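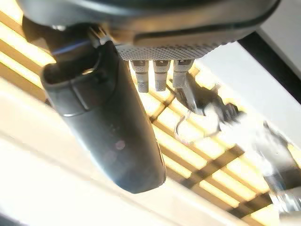

Wrist camera view, with one gripper finger against the light.

Recording demonstrations in the kitchen: how we do it at Koster

This page is written for colleagues who will record examples for the Palar policy and have never done it before. I assume that you can already drive the arms with the leader handles. If you cannot, please ask Wilma Declercq for an hour of practice first, it is time well spent. The task in this guide is to take plates from a drying rack and put them in the lower basket of a dishwasher. The other kitchen tasks are recorded in the same way.

Before you start

Switch on the robot and let it stand for 9 minutes. During this time you can look at the camera streams. Open all of them at once on the recording computer and look at each one separately, also the wrist ones, which people tend to forget. On the wrist picture you must be able to see the finger and enough of the space beyond it to judge a grasp. Wipe the lens with a dry cloth if the picture is milky.

Next, look at the light. Our kitchen in Clamgate has windows behind the worktop, and in the afternoon the wrist camera often looks directly towards something bright. Then the finger becomes a dark shape and the details near it are lost. Do not close the blinds for this reason. The policy will have to work in such light too, and we want examples of it. What you should do is lock the exposure before the first episode and leave it alone until the end of the session. In May we lost a full afternoon of data when the automatic exposure was left on, and the brightness jumped each time the arm passed in front of the glass.

Finally, check that no cable can be caught by the dishwasher door or by the basket when it rolls. Move the arms slowly through the whole range of the task and watch the cables, not the gripper.

Setting up the task

1. Put the plates in the drying rack beside the sink. Two plates is the normal number.
2. Open the dishwasher door completely and pull out the lower basket.
3. Remove everything else from the basket.
4. Drive the robot to the start mark and bring the arms to the ready position.
5. Type the task sentence in the field "instruction". Use the sentence from the list and do not change the words.

Change the plates a little between episodes. One can lean forward, the other can stand straight, or both can be moved a few slots along the rack. Small changes are enough. If you place the plates by habit, you will always place them in the same way, so Rūta Baranauskienė has made a sheet of starting positions, and you can simply follow it from the top.

Recording an episode

Press the left pedal and wait for the sound. Wait one more second, then begin. Bring the gripper over the sink from the side, at a height where the fingers stay clear of the tap.
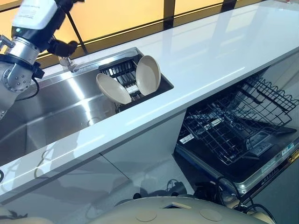 Go down to the plate only when you are in line with its edge. Most beginners come in too early and correct the angle when the fingers are already touching, and the policy learns this trembling very faithfully. It is better to stop for a moment in the air, correct, and then close.

Lift the plate straight up until it is free of the rack. Carry it over the front of the worktop at a constant speed. Lower it between the tines of the basket, open the fingers, and go back a hand's width before you turn the wrist. Then take the second plate. When both are in the basket, return to the ready position and press the right pedal.

If a grasp fails, you may try again in the same episode, once. We keep these recoveries and they are useful. If it fails a second time, stop and mark the episode as "failed". Please do not delete anything yourself. Mansa Nutsugah goes through the failed ones and decides.

After the session

Watch every tenth episode from beginning to end, with the head camera and the wrist cameras side by side. You are looking for three faults: frozen images, a stream that runs behind the others, and an episode where the pedal was pressed too late. Write the episode numbers in the log, even when you are not sure of the fault.

Then start the upload and leave the computer on. The script compares the number of files on both sides and prints "complete" when they agree.

How many do we need?

The first version of the policy was trained on 434 episodes and it could take the front plate quite well, but was poor with the second. At 1,240 episodes the second plate was acceptable also. Our aim for this task is 3,000, and part of them will be recorded in the Wendivcombe kitchen, where the rack stands on the other side of the sink.

Do not record for more than forty minutes without a pause. When the operator is tired the movements become short and nervous, and we see this in the curves afterwards.

Questions about the pedals and the recording computer go to Vsevolod Tkachuk. The starting sheets are in the drawer under the leader handles, and please put them back in order.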